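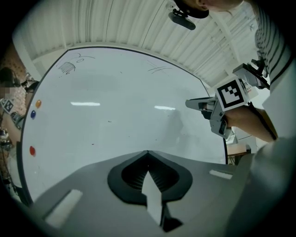 Wycliffe Odera wrote to me that alcohol takes off old marker very well, but after one month of it his board became hard to wipe and the new ink was staying like a ghost. He asked if the board is finished.

I think it is not finished, Wycliffe. Strong alcohol, used every day, can make the coating of a cheap board dull. Keep it for the marks that stay after a dry eraser. For the normal cleaning I use warm water with a little dish soap.

My way is this. Put 30 ml of white vinegar in a spray bottle and fill it with water up to 338 ml (my bottle is small). Spray the cloth, not the board, so the liquid does not run into the edge. Wipe from top to bottom, then dry with a second cloth. Wait until the board is fully dry before you write, or the marker tip will be spoiled.

For ink that was left many weeks, draw over it with a fresh dry-erase marker and wipe it at once. The new ink makes the old one soft. Do a small part each time.

If somebody used a permanent marker, the same trick works on most boards. Try it first in a corner.

Please do not use scouring powder or the green side of the sponge. I did this on the board in our workshop in Kilel, and the scratches hold the ink until today.

Wash the felt eraser also. A dirty eraser only moves the dust from one place to another. I wash mine on Saturday in soapy water and leave it overnight near the window. Store the markers flat, with the caps closed until you hear the click.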